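Sorting Small Household Objects: Project Report
Feb 15, 2018

2. Materials

Our group wanted to know if people sort mixed objects by color, by use or by material. We collected 30 small items from homes and from a secondhand shop in Uvthorpe. Most were toys, toy parts and cleaning things. Anything with sharp edges was left out.

The objects were put out a few at a time in a metal bin. We had tried a cardboard box in November, but the sides bent and small pieces slid under the flaps.

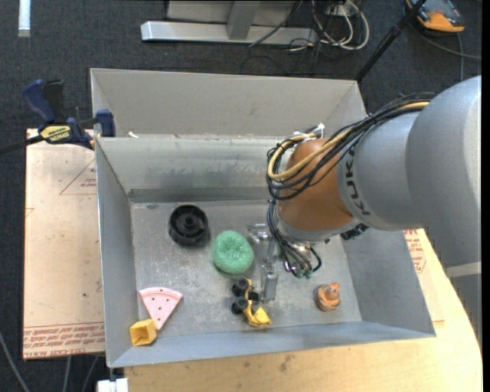 Some items were harder to place than we expected. The green scrubber went with the cleaning things for most people, but a few put it with the toys -- they said it looked like a ball. The black wheel was the other problem. It could be a toy part or a spare part, and we did not tell anyone which.

3. Procedure

We had 18 participants, all students in the Lunau building. Each person worked alone and was asked to name every group after finishing. We wrote down the names exactly as they were given.

Two people asked to start over, and we used only their second try.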